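About Stevulside

Stevulside helps small kitchens and food shops plan and budget for robot arms. We don't sell equipment, and we take no commission from those who do.

A first planning visit costs $800 and takes 2 hours. We measure your counters, look at the jobs you want covered and write up what to buy now — and what can wait until next year. Grippers, spare pads and service calls all go in the budget.

Our office is in Varnero. Visits for June are open now.
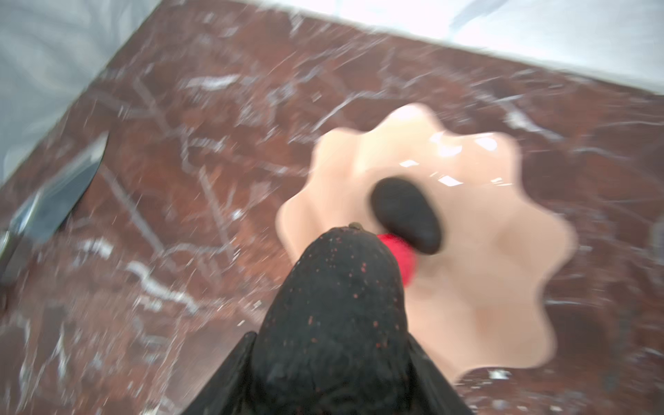
Gripper at a scalloped dish on a marble countertop.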